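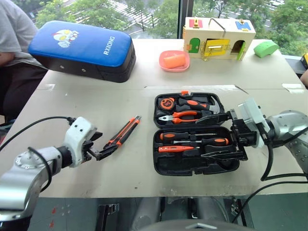 The Relano home tool case, open, with the knife out of its slot.

Relano Tool Case: Your Questions

What comes in it?
A hammer, a tape measure, pliers, screwdrivers, a voltage test pen and a utility knife, plus a few smaller pieces listed on the sleeve. It will hang a shelf. It will not build you a deck, though people keep writing in to say they tried.

My tools won't go back in. Is the case defective?
We get this one a lot. Each slot fits one tool, facing one way. Start with the hammer, which has opinions, and fit the pliers underneath it. If the lid still won't shut, please don't sit on it.

Why is everything orange?
So you can find it in the grass. Fergal Ó Ceallaigh at our Parklow shop has tested this more often than he meant to.

Can I use the test pen instead of turning off the breaker?
No. Turn off the breaker, then use the pen.

I lost a piece. Can I buy just that one?
Yes, for most of them. Quote part number 2517 for the knife or 2229 for the tape measure. We don't sell single molded slots, and we'd like to know what happened to yours.

How long do I have to return it?
30 days, with all the tools in the case. See the second question.

Does the knife ship with a blade?
Yes. Open the case on a table, away from your lap.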